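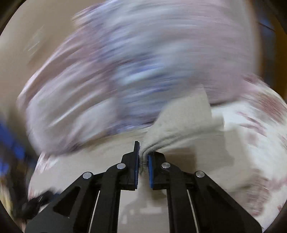

Attachment 1: hand-held gripper on the beige cloth, mixed fabric bundle behind

Ticket 239 – Skumotik hand-held grippers, pad wear and reorder quantity
Opened by: Uldis Kļaviņa, Atville site
Status: waiting on purchasing
Date: October 2024

Hello everyone, and thank you for picking this up so quickly after my rambling phone message. I'm trying to settle the November order and I keep going back and forth on it, so I'd love a second pair of eyes.

We have 10 grippers on fabric work at the moment. The blue pads on the inside of the jaws are the part we go through, and our budget line for spares was written back when we only handled boxes. Cloth is a different life for them – lots of small pinches, all day long, and people squeeze harder when the bundle is big and moving.

What I've checked so far:
Pivot pins: no play on any of the units I tried.
Jaws: they close evenly with no cloth between them.
Pads: two units have started letting thin cloth slide. New pads fixed one. The other is still on my bench, and I suspect the linkage, but please don't hold the order for it.

Winer quoted us for pads by the set, and Ocampo would rather sell us complete jaws with the pads already on. The jaws cost more, of course, but they save me an evening with the glue (I'm not fast!). We have a little over 2000 left in the line until the new year, and I'd like to keep part of that for one spare gripper.

Reply from purchasing: Could you split it, pads for eight units and complete jaws for the two that slip? Also, does Ocampo charge shipping on small orders?

Uldis: Yes, that split suits me very well, thank you. I've written to Ocampo about shipping and will add their answer to this ticket.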